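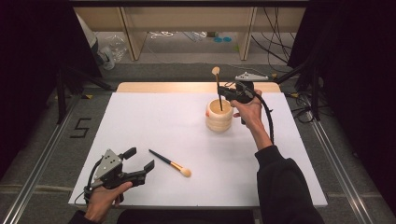

Werkstattbuch Demo-Zahlen Druvstead
12. Januar 2020

Stand: Der Scan-Stapel vom Ordnungsamt ist durch. 296 Seiten, davon etliche doppelt und eine kopfüber. Zostico hat die kopfüber liegende Seite als Norwegisch erkannt. Habe sie gedreht und nochmal laufen lassen, jetzt ist es Verwaltungsdeutsch, was die Lesbarkeit nur mäßig verbessert.

Zur Erinnerung, worum es geht: Wir wollen für jede angemeldete Versammlung drei Werte nebeneinander haben, nämlich Anmeldung, Polizeiangabe, Veranstalterangabe. Die liegen in drei verschiedenen Quellen, und jede nennt dieselbe Kundgebung anders. Der Fackelzug im November heißt beim Ordnungsamt "Aufzug mit Kundgebungsmitteln", bei der Polizei "Versammlungslage Innenstadt" und beim Veranstalter "Abend der Mahnung". Der Abgleich über den Titel ist damit gestorben. Ich gehe jetzt über Tag, Startort und angemeldete Uhrzeit, plus Handkontrolle.

Ergebnis nach dem ersten Durchlauf: 40 Versammlungen sauber zugeordnet. 14 bleiben übrig. Ein Teil davon ist vermutlich verlegt worden, bei zweien steht als Startort "wie besprochen". Mit wem besprochen, geht aus der Akte nicht hervor. Xuân fragt beim Amt nach.

Der Fall Marktplatz

Hat mich den halben Vormittag gekostet. Veranstalter meldet 2.000 Teilnehmende, die Polizei schreibt "dreistellig". Das ist als Angabe sehr bequem und in einer Zahlenspalte völlig unbrauchbar. Ich hatte die Zeile zuerst leer gelassen. Kiều Thân meint zu Recht, dass wir damit so tun, als gäbe es gar keine Polizeiangabe. Es gibt jetzt zwei Spalten mehr: Untergrenze und Obergrenze. Dreistellig wird zu 100 und 999, und der Wortlaut bleibt daneben stehen.

Keine Mittelwerte bilden! Ich schreibe das hier groß hin, weil ich es gestern selbst gemacht habe. Die Grafik sah hervorragend aus und war Unfug.

Offen ist, was wir mit "Teilnehmer im unteren Bereich" machen. Kommt mehrfach vor, immer in derselben Handschrift. Unterer Bereich der Erwartung? Des Marktplatzes? Der liegt am Hang, es wäre also beides möglich. Vorerst Vermerk "nicht auswertbar".

Mindow stürzt beim Export weiterhin ab, sobald eine Zelle einen Zeilenumbruch enthält. Umgehung: Umbrüche vorher durch senkrechten Strich ersetzen, danach zurücktauschen. In den Veranstaltermitteilungen kommt der senkrechte Strich leider auch als Gestaltungsmittel vor, besonders beim Bündnis gegen die Umgehungsstraße. Die Dateien dieses Bündnisses daher von Hand. 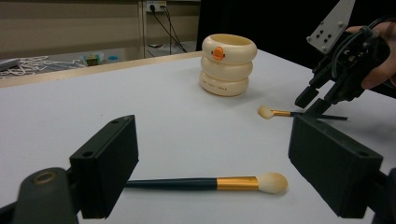
Gegendemonstrationen

Bisher als eigene Zeile geführt, ohne Verweis auf die Hauptversammlung. Das rächt sich, sobald jemand wissen will, wie viele Menschen insgesamt unterwegs waren. Neue Spalte "bezieht sich auf". Xuân Hứa hat die ersten Verweise eingetragen und dabei eine Gegendemo gefunden, die sich laut Anmeldung auf eine Veranstaltung bezieht, die abgesagt wurde. Stattgefunden hat sie trotzdem. Ob dort jemand mitgezählt hat, steht nirgends. Der Veranstalter war jedenfalls zufrieden.

Bei zwei Anmeldungen ist unklar, ob sie Gegendemo sind oder bloß zur selben Zeit am selben Brunnen. Bleiben getrennt, bis wir es belegen können. Politische Nähe am Namen der Gruppe abzulesen, lassen wir bleiben. Nach der "Bürgerinitiative Vernunft" habe ich damit aufgehört.

Namen schwärzen

In den Scans stehen private Telefonnummern der Anmelder. Das Amt hat geschwärzt, aber mit einem Filzstift, der sein Bestes gegeben hat. Auf mehreren Seiten liest die Texterkennung glatt hindurch. Also:

- Rohscans nur auf dem verschlüsselten Laufwerk, nicht im gemeinsamen Ordner.
- Telefonnummern und Privatadressen in der Textfassung löschen, bevor irgendetwas nach Mindow geht.
- Parteien, Vereine und Gewerkschaften bleiben drin, Privatpersonen werden zu "privat".
- Dem Amt Bescheid geben. Übernimmt Kiều, freundlicher als ich.

Nachfrage von der Ung-Redaktion, ob sie die Tabelle schon haben können. Nein. Sie bekommen eine Fassung, wenn die übrigen Fälle geklärt sind und die Grenzwertspalten erklärt im Beiblatt stehen - sonst steht am nächsten Tag die höhere Zahl in der Überschrift und die niedrigere im Kommentar.

Als Nächstes

Dubletten in den hinteren Seiten prüfen, dort hat der Scanner doppelt eingezogen. Beiblatt anfangen. Die Polizeimeldungen nach nachträglichen Korrekturen durchsuchen, mindestens eine wurde stillschweigend geändert, alte Fassung liegt im Ordner "alt_neu_final". Den Ordner umbenennen.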